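Moved answers and questions > Home office and desk

Mouse jumps around on a light coloured table, do I need a mat?

Posted by lunde43
September 7, 2023

Hello everybody. I moved in July to a smaller flat and now I work at an old meeting table, it is cream and a little shiny. My mouse (a Jiveck, wired) worked well on my former desk. On this table the pointer jumps to the corner of the screen, or it does not move at all for a moment. I already cleaned the lens and tried another USB port. Is it the table, or must I buy a new mouse? I would prefer not to spend more than 20 dollars.

Varirum
3 answers given in this group

It is the table. An optical mouse takes very small pictures of the surface, and a shiny pale surface gives it not much to compare. Before you pay anything, do this in order:

Put a sheet of plain paper under the mouse and work on it for ten minutes. If the jumping stops, your mouse is healthy.

Try a dark mat. I use mine at a cream table as well and the colour of the table has no importance any more. A printed pattern is fine, mine has a light swirl near the corner and the pointer passes over it normally.

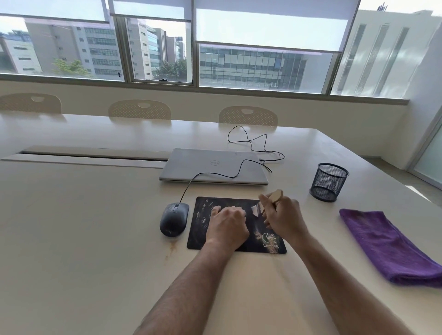

Fix the mat so it does not slide. On a smooth table a thin mat can travel. Wash the rubber side with lukewarm water and a drop of dish soap, then let it dry flat. Please do not use the hair dryer, I have made one mat wavy like this.

If you still have trouble after this, look in the mouse settings and turn off the pointer acceleration.

jaria3189

just buy a mat, any mat. the grocery store has them beside the batteries

lunde43

Thank you both. With the paper it works, so the mouse can stay. I will look for a dark mat this weekend. Is the thickness important? My wrist is a bit sore in the evening.

Varirum

For the pointer, no. For the wrist I find it is more the height of the chair.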